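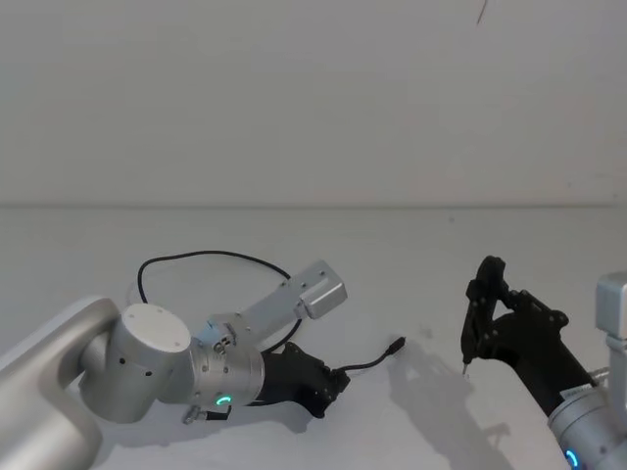 White on white: living with a pale workroom
Speaker notes, Wednesday, September 25, 2019
Flavusico facilities day, second slot after coffee

Start
Thank Sarla Sengar for the intro, keep it short. Mic check. Ask who has a white table at work. Hands up. Ask who picked it. Fewer hands. Ask who wipes it down. Pause for laugh, if there is one.

What I'm covering: the walls, the tabletops, the light, cleaning, money. Money last, so they stay.

Rooms
We did two rooms, 696 and 697. Same size, same door, same window side. 696 got the pale tops and off-white walls in July. 697 kept the old brown benches and the green paint, which I will defend a little bit later on.

Say what people do in there - small work, bench work, lots of screws, a fair amount of leaning over. Not a clean room. Not a showroom either, even though the first week everybody walked past to have a look.

Walls
Paint was Godero, off-white, flat finish. Flat was my call. Tormod Sæther wanted satin because you can scrub it. He's right that you can scrub it. But with satin we got a shine behind the table in the test patch, one bright stripe, and you look at it all day. Went with flat. Would do it again, with satin on the door side where the hands go.

Off-white and not pure white. Hold up the two paint cards. People in the back will not see the difference, tell them that's fine. On a whole wall they would.

Marks. A bare wall shows everything. One thin dark line high up and you can't stop looking at it. Is it a hair? Is it a crack? Different jobs! A hair from the roller comes off with a fingernail and a dab of paint. A crack you go over with a pencil at both ends, put the date next to it, come back in a month. Don't fill it the same day. We filled one the same day and it opened right up again next to the filler.

Nothing hung on the wall behind the tables. This was the biggest fight of the whole job. Calendars, the shift sheet, somebody's postcard. All moved to the door side. Eye rests on plain wall, small dark parts in front of it are easy to find. I was asked to prove that and I can't, I just think people look up less. Move on fast.

Tabletops
Tops from Savolainen, smooth, pale, flat edge. Order came in one delivery and one top had a chipped corner, replaced without a fuss.

Good: drop a black screw on it, you see the black screw. Brown bench, you're patting around with your hand like you lost a contact lens.

Bad: smudges. Gray ones mostly, faint, the kind you only see from a low angle. Metal rubbing, sleeves, the bottom of anything that got dragged. A brown bench has all the same dirt, remember, it just keeps quiet about it.

Also, pale top against a pale wall. The line where they meet gets very faint. Looks nice and calm. But things get pushed back further then you'd think, and we had two knocks in the plaster in the first month. Fix was cheap, a clear strip on the back edge, you can't see it from the stool. Check it every so often for grit under the strip.

Ask room: anyone tried a colored edge instead? Tormod did in his own shop, dark gray. Says it works. I find it looks like a picture frame but I wouldn't argue.

Light
Next slide. Let them look for a sec. Point at the wall first, then the line at the back of the table, then the bright metal.

Plain wall gives you soft, even light all over the back. White top throws some of it up again, so you get light under things as well as on top. Undersides of parts. Connectors, where a cable plugs in. You used to need a flashlight for that in this building, 697 still does.

Shadows go soft too. Mostly good. Some of the older staff said they lost the feel for depth, couldn't judge how far a bit was from the table. Took them seriously, added one small lamp per table, low and from the left. Switch it on when you need it. Most leave it off.

Bulbs - same color in the whole room. Replace all together. One warm bulb over a white table and that end looks like somebody spilled tea on it.

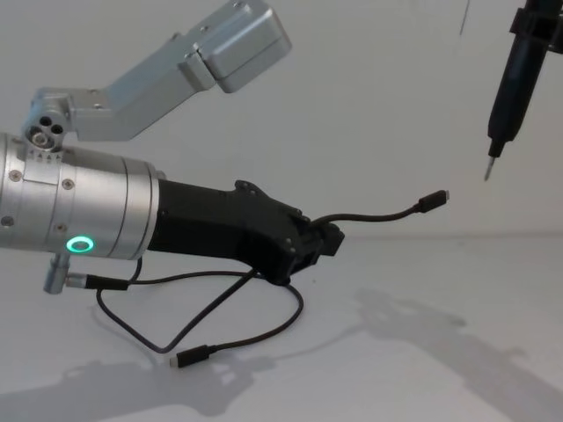

Cleaning
Viltodent, the plain one, not the lemon. Diluted like it says on the bottle. Soft cloth. Wipe, then a second cloth with water, then dry. The water step is the one people skip and then they complain the table is streaky.

No scrub pads. Put this in big letters. A pad takes the smudge off and leaves a dull spot, and the dull spot grabs dirt twice as fast. We have one such spot in 696, I can show you on the tour, it is mine.

Lift, don't drag. Small felt dots under trays and boxes. Change the dots when they go hard.

End of day wipe takes me one song on the radio per table. Big clean on the first of the month, walls dusted from the top down with a dry mop head. Wet mop on flat paint leaves tide marks, ask me how I know.

Cloths are white now also. Blue ones left lint you could see from the door.

Money
3,719 dollars for room 696, tops and paint and lamps in. Labor not in there, we did it ourselves over two weekends plus a Monday I'd rather forget. Strip for the back edges was under 100 dollars and should of been in the first order.

Compare to doing nothing: zero dollars. Say it, they're thinking it.

In defense of 697
Promised this. Green wall and brown bench, you can put down a hot mug and a greasy wrench and not care. Rough work goes better there. Filing, gluing, anything that drips. If I had the money for both rooms again I would still leave 697 how it is, maybe new bulbs.

So not every room. Pick the one where people look for small things.

If there's time
The chair question - white tables, dark chairs, scuffs on the table legs. Skip if we're past the half hour.
The paint touch-up jar, label it with the room and the batch. We didn't. Guess which patch.

Questions
Likely ones: does it yellow (too soon to say, ask me in two years). Glare on sunny days (yes, blinds half down before lunch). Can we have it in our room (talk to Sarla).

Leave paint cards and the sample piece of tabletop on the table by the door. Collect them after. Last time the sample went home with someone.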